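October
By Miklós Mészáros

# Stukton potting set: read this before you use it

Stukton is a collection of pictures of tabletop potting: artificial plants, small pots, soil, trays. Levente Bodnár and I put the 200 pictures in order over the summer. I was against calling it a "gardening" set and I lost, so the word is still in the folder names. Ignore it. Nothing in the plant folders grows.

## What is in it

- `plants/` artificial flowers and foliage, mostly single stems
- `pots/` small pots, filled or not
- `mess/` soil where soil shouldn't be

There are 7 plant labels. I trust 3 of them. "Anthurium" is fine, "fern" is fine, "grass" is fine until it turns up at the foot of something else, which it often does. The rest were copied from shop tags, and shop tags will call anything green a palm.

## Labels I would argue with

"Planted" was supposed to mean the stem is in the soil. Half the annotators used it for any plant near a filled pot. Sieglinde Tiedemann went back through 32 of the worst and changed most of them to "beside pot", a label I still find vague but at least it isn't false.

"Root" is another one. An artificial flower has no root. It may have a brown stub at the bottom that somebody shaped to look like one, and we label that `base`. 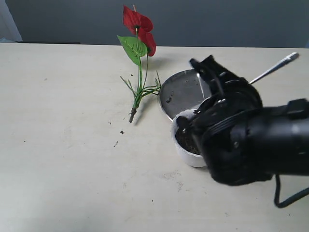
"Clean" and "dirty" for trays came from the Kunar guidelines, and I don't think much of them. A few crumbs of soil got "dirty" from one person and "clean" from the next. Use `soil_present` instead, yes or no.

## Not recommended for

Identifying real species. Judging plant health (someone asked, on a Wednesday call, with a straight face). Anything about watering.

## Open items

The Dudás pots are still listed by supplier name and need plain sizes. Yao-tsung Shek has the sheet. Corrections to `labels.csv` are welcome if they come with the file row and a reason; "looks wrong" will be closed.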